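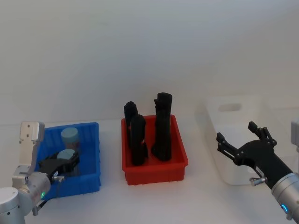
先交代一下背景：我手上有一套双臂分拣的小台面，代号 Arnia，两条机械臂面对几个塑料箱，把东西从这个箱挪到那个箱。活儿不复杂，麻烦的是规矩。刚开始大家各写各的脚本，各有各的习惯，左臂归谁管、箱子放哪儿、谁能按恢复键，全靠喊。七月份我花了点时间把这些口头规矩整理成一份能照着做的东西，这篇就是它的教程版，2022年8月15日改过一轮，以后还会改。

适合已经会让机械臂动起来、但还没认真想过“两条臂同时动”该怎么管的朋友。正式的风险评估你该做还得做，我这篇替不了（也别拿我这篇去应付验收，求你了）。

## 第一步：先画分区，再写代码

很多人一上来就示教点位，我以前也是，示教得可开心了，然后两条臂在中间打架。

现在我的做法是拿张纸，把台面分成左区、右区和共用区。左区只有左臂能进，右区只有右臂能进，共用区两边都可以进，但要“拿牌子”。牌子就是控制程序里的一个锁，名字随便起，我的叫 `shared_token`，土是土了点，一眼能看懂。

拿牌子的规则写成这样：

1. 想把手指伸到箱口以下，必须先拿到牌子。
2. 没拿到牌子的那条臂可以在箱口上方等，手指尖要高过箱沿。
3. 牌子在手里的那条臂，抬到箱口以上才可以交出来。
4. 任何一条臂报错，牌子冻结，由人来解。

第 2 条我们吵过。最早的版本规定没牌子就得退回自己那边，结果节拍慢得让人想哭，一来一回全耗在路上了。后来放宽到可以在上方等，前提是等的那条臂速度指令为零，而且程序里要有一个独立的最小间距检查，不能只信锁。锁管的是顺序，间距检查管的是位置，两样都要有！

分区画完以后别急着收起来，把它贴在控制电脑旁边。我贴的那张已经被咖啡泡过一次了，字还能看。

## 第二步：箱子的颜色要有含义

颜色这事儿看起来像小学生规矩，但真的好用。我的建议是每种颜色只对应一个角色，写进任务文件，写完以后不许临时改。比如你定了蓝箱是来料，那今天明天后天都是来料，不能因为红箱子刚好被谁拿去装螺丝了，就“先拿蓝的顶一下”。

我推荐在任务文件开头写这么一段：

```
bins:
 blue: 来料
 red: 工作箱
 white: 成品
token: shared_token
operator: 填名字
```

这只是我喜欢的一种分法，你反过来也行，关键是全组用同一份。半透明的箱子要多留个心眼，有些深度相机对它的边缘不太友好，所以我会要求箱子的位置靠示教或者定位块来定，视觉只用来核对。白桌面配白墙再配半透明箱子，算法看着费劲，人看着也费劲。
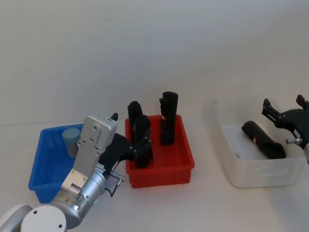
接着说夹取。又高又窄、立着放的东西，要单独有一套参数，别跟躺着放的共用。立着的东西最容易出的问题是夹爪下去的时候蹭到旁边那个，一蹭就倒，一倒后面的点位全废。我的写法是把下探拆成两段：先到物体上方停一下，再垂直往下走，水平方向的修正只准在上面那一段做。

还有，软表面的东西夹持力不要一步到位。先轻轻合上，读一次开口宽度，跟预期对得上再加力；对不上就松开、抬起来、报一条“宽度不符”，等人看。千万别让程序自己重试个没完，我见过它跟一个倒下的东西较劲较了半天，最后把箱子都推歪了……

## 第三步：速度和距离，写成数字

“慢一点”“离远一点”这种话不能写进规矩里，因为每个人心里的慢都不一样。我们的版本是：

- 共用区里末端速度上限 200 mm/s，调试的时候再砍一半；
- 机械臂通电以后，人的站位离台面边缘至少 600 mm，地上贴胶带；
- 夹着东西原地等待超过 9 秒，程序要报警提示，由操作员决定放下还是继续。

这几个数是按我们自己的臂、自己的夹爪、自己的台面试出来的，你照抄之前先测一遍停止距离。测法不难：让臂以你打算用的最高速度走一条空路径，中途按急停，看它从按下到停住走了多远，多测几回，取最差的那次，再往上加余量。带负载和不带负载都要测，两条臂都要测，不要觉得型号一样就只测一条。

哦对，急停按钮。两条臂必须由同一个急停一起停。我最开始是左右各一个，心想多一个总比少一个强，后来演练的时候，搭档喊停，我手忙脚乱拍了左边那个，右臂还在优哉游哉地走。当天下午就把线改了。

## 第四步：线缆和接头也算安全项

好多清单里没有线缆这一项，我觉得特别可惜，因为我遇到的莫名其妙的停机，有一大半跟线有关系。夹爪侧面的接头、手腕附近那一圈绕着走的细线，都是会跟着关节一块儿动的，动着动着就松了、磨了、勾住箱沿了。

我的检查顺序是从夹爪往回摸：先看接头有没有插到底，再看线圈够不够松（关节转到两头极限都不能绷紧），再看固定的地方有没有位移，最后看螺丝。摸之前一定断电挂牌，别偷懒。

线圈留多长呢？太短会拽，太长会垂到箱子里去。我的土办法是把手腕转到最别扭的姿势，线还能用手指轻轻拨动，就算合格。然后再开慢速把整条路径跑一遍，眼睛只盯着线，别的都不看。

每跑 300 个循环做一次这样的检查，换过夹爪之后不管跑了多少都要重来。夹爪如果有编号标签，把编号抄进记录表，换件的时候特别省心，至少知道现在装的到底是哪一只。
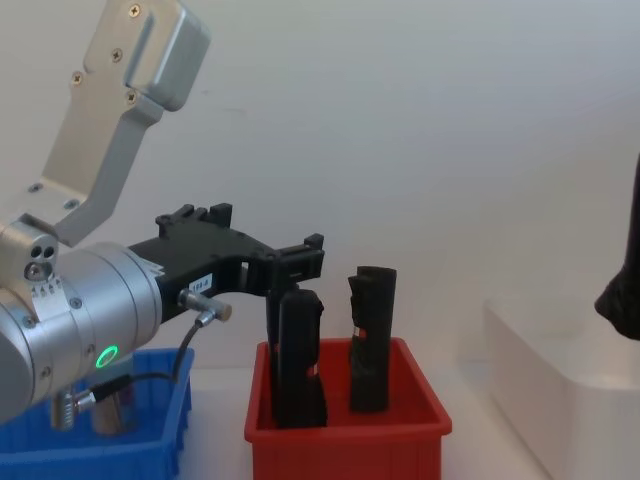 Siham Mansour 读完初稿，对检查周期这一条有意见，她的原话是：“按循环数算可以，但长时间没开机也得触发一次，不能因为计数器没走就当它是新的。”她还建议把“谁检查的”和“谁复核的”分成两栏，同一个人不能两栏都签。

我服，两条都加进去了。现在的规则是循环数和停放时间哪个先到就按哪个来，停放时间我们取的是两周。复核那一栏一开始大家嫌烦，签着签着也就习惯了。表格是在一个叫 Senatow 的旧模板上改的，删掉了一大堆用不上的列，一页纸能打完。

## 第五步：恢复运行的流程

停机谁都会，恢复才是容易出事的地方。两条臂停在半路，一条手里还夹着东西，另一条在箱子上面，这时候有人着急一点“继续”，画面太美。

我的流程：

1. 两条臂都切到手动，不管是哪一条报的错。
2. 操作员大声说出现在牌子在谁手里，搭档对着屏幕确认。
3. 先处理没有夹着东西的那条，慢速垂直抬起，再退回自己那边。
4. 再处理夹着东西的那条。能原地放稳就放，放不稳就抬起来送到来料箱。
5. 人工看一遍所有箱子，跟程序里记的库存对一下。
6. 清错误、重置牌子，从任务开头跑，不准从断点接着跑。

第 6 条是我坚持的。断点续跑当然省时间，可我们的程序没有能力判断停下之后有没有人动过箱子，那就老老实实从头来。你的系统要是有可靠的状态检查，可以放宽，记得写清楚放宽的条件是什么。

第 3 步有个例外：如果空着的那条臂正好被另一条压着或者挡着，顺序就要反过来。遇到这种情况别硬想，先在仿真里挪一遍，或者干脆两个人各看一边，一点一点点动。

状态灯的颜色也请写进操作说明里，按你们设备手册的定义抄，别凭感觉。左右两条臂要是亮着不一样的颜色，新来的人一定会问“哪个是正常”，答案最好在墙上就能找到。

## 第六步：上线前的空跑

规矩写好了，先别放东西。空箱子跑一轮，放轻的练习件再跑一轮，最后才放真家伙。我们在 Zekwood 那个项目里空跑了大约 200 个循环，抓出来的问题全是交接牌子时的时序问题，一个跟抓取有关的都没有，我当时还挺意外的。

空跑时我会故意捣乱：

- 拔掉一条臂的通信，看另一条会不会停；
- 把牌子锁死不放，看等待的那条会不会老实等着；
- 把箱子挪开一点点，看程序会不会拒绝开始；
- 在左臂下探的时候给右臂发一条进入共用区的指令，看它拒不拒绝。

最后这一项最重要，慢速做，手放在急停上做。四项都过了，把日志存好，写上日期和软件版本，这套参数才算能用。之后谁改了参数，哪怕只改了一个高度，也要重新捣乱一遍。 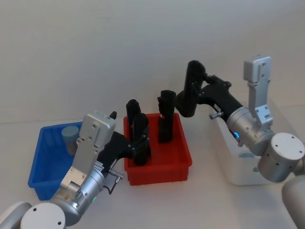
有读者留言问，既然已经有锁了，两条臂靠近同一个箱子的时候还要最小间距检查，会不会老是误停，间距到底怎么设？

好问题，会的，刚开始天天误停，气得我差点把它关了（没关！）。后来发现是碰撞模型画得太胖，夹爪外面包了一个大方块，手指张开合上都按同一个大小算。改成手掌一块、手指各一块，并且跟着开口宽度更新以后，误停少了很多。间距的数值不要抄别人的，拿你测到的停止距离做底，再加上定位误差和模型误差。两条臂都在动的时候，停止距离要把两边的加起来算，这里漏掉一边的人可不少，我就漏过。

另外提醒一句，侧面凸出来的接头和小旋钮也要画进模型。它们个头小，偏偏伸在外面，两条臂从两边凑近一个箱子时，先碰上的说不定就是它们。

## 附：开工前我会念一遍的清单

- 分区图是不是最新版
- 箱子颜色和任务文件对得上
- 急停按过，两条臂都停了
- 线缆检查在周期内，有两个人的签名
- 牌子状态：空闲
- 速度模式：先慢速跑一轮
- 地上胶带里面没有人、没有杯子、没有谁的外套

杯子那条是后来加的，原因我就不展开了。间距检查的配置我还在整理，写好以后放到 Cabello 那个共享目录里，跟分区图的模板放在一起。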